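Group 3: Tomomi Sekiguchi, Kenta Koyama, Minoru Kudo

Table finishes and glare, part 2

Picked the wood table by the window for this one. Grain runs sideways, dark and light streaks, very busy. We wanted to know if small things get lost on it. Light-colored things did, kind of. Blue didnt. Scores from 37 classmates are in the table at the end, Kudo is still checking two of them.

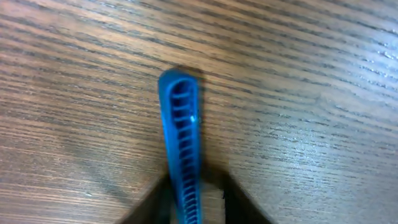 Fig. 4. Blue ribbed plastic piece on the wood top, paler glare area upper right.

Problem: the glare. Finish goes gray and silvery where the light hits, grain almost dissapears. So really two backgrounds in one table. Should of split the scores by area. Will redo Tuesday with the blinds down and the same blue piece.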